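Ata da reunião do clube de videojogos – 15 de fevereiro

Escrevi isto à noite, com as notas do caderno ao lado, por isso perdoem se saltar de assunto. Quem quiser corrigir alguma coisa que o faça no fórum antes da próxima reunião, que depois arquivo e já não mexo.

Éramos 9 à volta da mesa, mais a Clandiva aberta no portátil para quem preferiu acompanhar por chat (o som falhou duas vezes, desculpem!). Começámos tarde porque ainda estava gente a acabar uma partida na sala do lado e eu, confesso, era uma dessas pessoas.

1. Ata anterior

Aprovada sem alterações. Pediram-me só que passe a escrever os nomes dos jogos por extenso, porque as minhas siglas são um mistério até para mim.

2. Jogo do mês: Findwood

Foi o ponto mais comprido, como se esperava. Eu gostei imenso do Findwood e disse-o logo – a floresta que muda de caminho cada vez que acampamos é uma ideia deliciosa, e a música do segundo bosque ficou-me na cabeça a semana inteira. Nem toda a gente foi na conversa. Houve queixas do inventário, que na portátil obriga a abrir três menus para trocar uma lanterna, e do combate com arco, que a maioria achou mole. Na televisão a coisa melhora um bocadinho, mas os textos continuam minúsculos.

Discutimos também o final. Metade da sala quer que a crítica avise que o último capítulo se arrasta, a outra metade acha que isso já é estragar a surpresa. Ficou combinado que se fala do ritmo sem contar o que acontece. A nota foi a votos e saiu 3 em 4, que na nossa escala quer dizer «vale a pena, mas espreitem uma promoção». Escrevo eu o texto.

3. Torneio de julho

Vai haver torneio, isso está decidido! O que não está decidido é o jogo. Em cima da mesa ficaram o Joo, que dá para partidas rápidas e toda a gente aprende em dois minutos, e o Carine, que é mais bonito de ver mas tem corridas demasiado longas para uma tarde só. Eu puxei pelo Joo. Alguém lembrou, e bem, que no ano passado as eliminatórias acabaram já de noite, e essa memória pesou bastante a favor das partidas curtas.

Regras que ficaram assentes seja qual for o jogo: cada pessoa traz o seu comando, já carregado e emparelhado; não há desempates por moeda ao ar; e quem perde na primeira ronda entra numa chave secundária, para não vir de longe jogar cinco minutos. As inscrições abrem no fórum quando o jogo estiver escolhido. A votação fica aberta até à próxima reunião.

4. Página do clube

A página passou as 3.000 visitas (palmas e uma rodada de bolachas). O texto mais lido continua a ser o guia dos chefes do Carine, que já tem uns anos e precisa de ser revisto, pois a última atualização mudou o terceiro chefe de alto a baixo. Ofereci-me para a revisão e arrependi-me ainda antes de pousar a caneta, mas está escrito, está escrito.

Falou-se de aceitar publicidade. Houve discussão animada e acabámos por deixar tudo como está, sem anúncios. Em contrapartida vamos pôr nas críticas uma linha a dizer se o jogo foi comprado ou se nos enviaram um código. Já o devíamos fazer há muito.

5. Outros assuntos

Continua a faltar o cabo da consola antiga. Se o levaram por engano, devolvam-no à prateleira e não se fala mais nisso. Foi também pedido que as sessões cooperativas passem a ter lista de espera, e eu faço uma folha simples para experimentarmos.
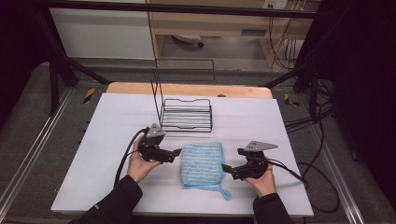
6. Próxima reunião

Data a marcar no fórum. O jogo do mês será o Joo, assim quem ainda não lhe pegou fica a conhecê-lo antes de votar o torneio. Tragam opiniões, e alguém que traga café, que o último acabou no ponto 3.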